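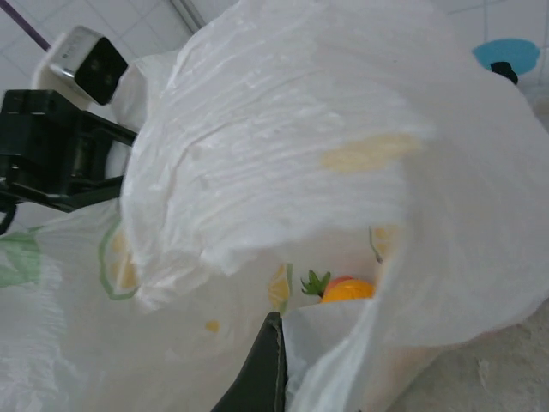
Minutes of the Broltville Skin Care Circle, January meeting

Hi everybody, I'm the one typing these up again, so if I got something wrong, tell me before the next meeting and I'll fix it. We got going at 7:15 because the door code at the Kekside had changed and half of us were standing in the hallway. New code is 3505. Please write it down this time!

Last month's minutes: approved with one change. I had written that Dana washes her face with hot water. She does not, she was telling us to stop doing it. Sorry, Dana.

Main topic: dry, flaky skin in winter

This took up most of the evening. Stefaniia Kravchuk led it, and I thought she did a great job keeping us on track (we are not an easy group). She went over what the outer layer of skin does, how it holds water in, and how heated indoor air and long hot showers pull that water back out. Her own cheeks get so tight by January that smiling stings, and a lot of heads nodded at that.

Her suggestions, as best I could get them down: keep showers short and lukewarm, pat your face instead of rubbing it, and put your moisturizer on while the skin is still a little damp. She likes a thick plain cream at night, something with glycerin or petrolatum in it and no perfume. If your face burns every time you put a product on, stop using it. I asked about scrubs, since I've been going at my flakes with one every morning, and got a very firm no from three people at once. Okay, okay. I've put it away.

We went back and forth on drinking more water. Marcy swears it cleared up her dry patches. Stefaniia said it's fine to drink when you're thirsty but she wouldn't count on it to do the job of a cream. We left it there.

Lips came up too. Licking them makes it worse, and so do the minty balms for some people. Plain ointment before bed got the most votes, if we'd been voting, and we weren't.

Somebody asked when flaky skin is more than just dry skin. We agreed that if it cracks and bleeds, itches enough to wake you up, or hangs on for more than a couple of weeks after you've been gentle with it, you should go see a doctor. None of us are doctors and I want that in the minutes.

Humidifiers

Luis brought up the Urier, the little bedroom model he bought this winter. It was 58 dollars and he likes it, but it's a pain to clean and he let it go too long once and it smelled like a pond. Everyone with a humidifier, please empty it and rinse it out every day. He's going to bring the cleaning instructions next time.

Bepari order

We're doing another group order of the unscented cream from Bepari. I have 38 jars on the list so far. If you want to change your number, call me, don't text, I lose texts. Two people still owe me from the fall order and you know who you are (I'm smiling as I type this, but please pay me).

Other stuff

The Kekside wants the chairs stacked against the back wall from now on. Also, we're out of name tags. I'll pick some up.

Next month we're talking about sunscreen under makeup, and Marcy is leading. Bring whatever you use now so we can read the labels together. Patch testing got bumped to spring.

We wrapped up at 8:50. Whoever left the gray scarf, I have it in my car.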